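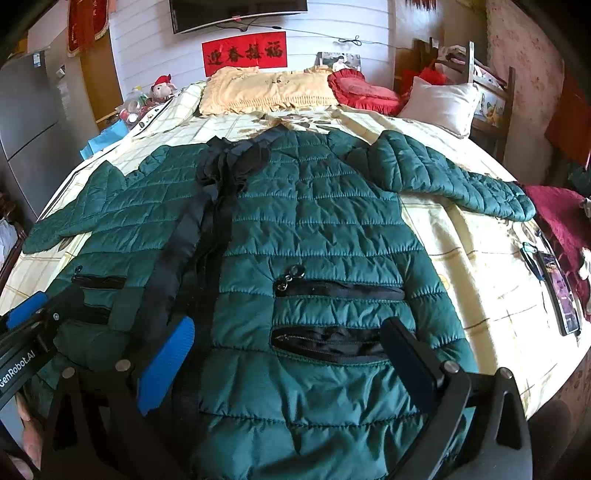

The first frost comes early to Elthorpe, and by the middle of October the talk at the bakery has turned to coats. Who has pulled theirs out of the attic, whose zipper gave up last March, who is trying to squeeze one more winter out of a lining that has seen better days. Walk down to the end of Mill Row and you'll find the place where many of those coats are headed: a narrow shop with a green door, steamed-up windows and a bell that sticks.

Yuzhen Cui has been mending winter clothes here for 17 years, and I could have stayed all week. The shop smells of beeswax and hot cotton. Spools climb the back wall in a rainbow that goes a bit wrong around the purples (she ran out of pegs), and the radio is always tuned to the station from Zakville, which plays accordion music until noon and then, for no reason I could find out, nothing but weather.

"People bring me a coat and say sorry," she told me, biting off a thread. "Sorry it's so old, sorry it's so dirty. I like old! With an old coat I can see how you live."

She can, too. While I was there she turned over a wool overcoat and told its owner, correctly, that he carried his bag on the left and leaned on fences. A worn right cuff means a desk. Pockets that tear at the bottom corner belong to people who walk with their fists pushed down, and she puts a small triangle of twill behind those so they can go on doing it.

Down is the work she loves best, and it's fussy stuff. A down coat is a set of little rooms, she explained, with feathers in every one, and if a seam opens the feathers go traveling. She closes the doors and turns off the fan before she opens a baffle. Then she works with a spoon - a long-handled one meant for iced tea - and eases fresh down in until the room feels like its neighbors. She tests it with her eyes shut. Too much and the coat goes stiff as a bolster, too little and there's a cold spot right where the wind finds you.

The ripped shell is another matter. You can stick a patch on in two minutes, and for a camping trip she's all for it. For a coat you mean to keep, she likes to sew, with the finest needle she owns and stitches so short I had to borrow her glasses to see them. Pins are banned. Every pin leaves a hole, and a hole in a down coat is a door. She uses the little clips quilters use, and she has a cookie tin full of them.

Two streets over, Zhiqiang Zou looks after the zippers. The pair of them send customers back and forth all day, sometimes with a note in the pocket. He fixes most jackets without replacing anything at all, just a new slider and a rub of candle wax along the teeth, and the whole job can be over in four minutes. He charges so little for it that people argue with him. On his counter sits a jar of dead sliders, more than 65 years' worth if you count the ones his father saved, and he'll tip it out for any child who asks.

I asked them both what the rest of us should do before winter, and they lit up. Wash the thing! Down likes a gentle soap, a big machine and a long, low tumble with a couple of clean tennis balls, and then a shake, and then more tumbling than you think it needs. Close every zipper first. Clumps mean it's still damp inside, so break them up with your fingers and give it another 30 minutes. Hang it somewhere airy for the summer and never, ever leave it squashed in a bag until fall.

Yuzhen is planning a mending night at the Claltley library next month, with tea, and a table for beginners. She's bringing the spoon. I've already put my own coat by the door, the brown one with the torn pocket, and I'm curious to hear what she makes of me.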